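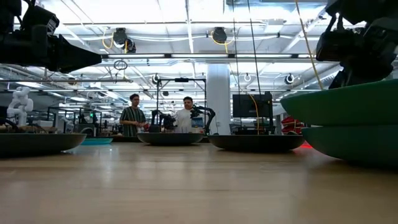 Plates are the thing I get asked about most since I started building a two-armed table clearer at the Revholm shared workshop, so I'll start with plates. Buy them second-hand, buy them in strong colours, and buy more than you think you'll need! My first lot were white with a thin grey rim and I spent weeks blaming the camera for what was really my own taste in crockery. Dark ones, a turquoise one and a couple of big green dishes give you a proper spread, and if you leave the turquoise one half tucked behind a dark rim, and the green ones stacked with the top one tilted up, you've got a much fairer test than a neat row. Kitchens don't do neat rows. Mine certainly doesn't.

The rest of these are the tips I keep repeating across the bench, in no sensible order.

Lights and shiny timber

I love a nice smooth tabletop, but a glossy finish under long strip lights will give you pale streaks right down the wood, and to a cheap camera a streak can look a lot like the edge of a plate. I tried turning lights off (unpopular in a shared space, as you'd imagine). What I do now is shift the plates about until I find the worst patch of glare, put a bit of painter's tape on the side of the table level with it, and keep the first few runs of any new program well clear of that patch. Once the program behaves, I go straight back into the glare on purpose. A matte tablecloth works too, only it creeps when a finger drags on it, and then you're chasing two problems. If you do go with cloth, clip it underneath at all four corners and pull it tight like a bedsheet.

Cables

Leave more slack than looks tidy. Swing the arm by hand, power off, to the furthest spot it could ever reach, then add a hand's width of cable on top of that. I cut my first set to fit perfectly and had one pop out of its socket on the very first long reach, which was my whole Saturday gone.

Hook-and-loop straps beat zip ties while you're still changing things. Once you're happy, by all means zip tie, but snip the tails flush or they'll scratch your forearms every time you lean in. And use a bright cable for anything that hangs down into the working area! I'm a big fan of yellow. You see it before you walk into it, and you can follow it back to where it started without getting the torch out.

Label both ends of everything. Masking tape and a laundry marker is fine. I number mine, and I'm up to 42, though a few of those numbers belong to cables I've long since chucked.

Fingertips

Long narrow fingertips are brilliant for getting under the lip of a plate and dreadful at holding anything slippery. A dab of grippy stuff helps. I've used shelf liner, bicycle inner tube and the thumb of a dishwashing glove, and the glove wins by a mile. Cut it a little small, stretch it on, and swap it when it goes shiny. Wipe the tips with a damp cloth before each session, too. Dust from the sanding end of the workshop gets onto everything.

Shallow plates are harder than deep ones. The rim sits low and the fingers want to go into the table. I set the lowest point of travel using a scrap of corrugated cardboard as a spacer: bring the finger down by tiny steps until the cardboard just drags, then call that the floor and don't let the program go past it. You'll save yourself a lot of little dents. (Ask to see the ones in my kitchen table at home. Toothpaste does not get them out, whatever your aunt says.)

Stacks

Start with two dishes of the same size and get that right before you go mixing. A big dish sitting crooked on another one is a good second lesson, and the trick that finally worked for me was giving the top one a gentle nudge flat with the side of the finger before trying to lift it. Slow is fine. My whole clearing routine took 361 seconds the first time I let it run from start to finish, which is long enough to make a cuppa and drink most of it.

Put a folded towel on the floor along the near side of the table. Melamine bounces, ceramic doesn't, and sweeping shards out from around other people's chair legs gets old very quickly. For early testing I'd stay with unbreakable picnic plates altogether.

Sharing the space

We've all got different jobs going, and it's easy to drift into someone else's reach while you're looking down at your own hands. I do it myself. Before I power up, I say "arms live" loud enough to be heard over at the next frame, and I wait for an answer. It feels silly for a week and then you don't notice. Keep the stop button where your non-writing hand naturally rests, and tie back long hair. Lanyards come off, full stop.

Gunnel Sjöberg gave me the other rule I live by: one person changes one thing at a time. The afternoon we had both fiddled with the same settings, neither of us could say why the left arm had started favouring the wrong side of the table, and we ended up rolling everything back to the previous night's copy. So, a notebook on the bench, in pencil, with what you changed and what it was before. Paper is quicker than you'd think.

Packing up

Park the arms folded low and tucked in, so there's nothing at eye height for whoever walks through next. Wash the plates even if no food's been near them, as finger grease changes how they slide and you'll wonder why yesterday's numbers have gone off. Crockery goes in a lidded tub with tea towels between the layers, heavy dishes on the bottom.

If you're starting one of these at home, a solid old dining table beats a folding one. Mine wobbled so badly that I screwed two offcuts of pine across the legs, and I've still got to go back and countersink the screws.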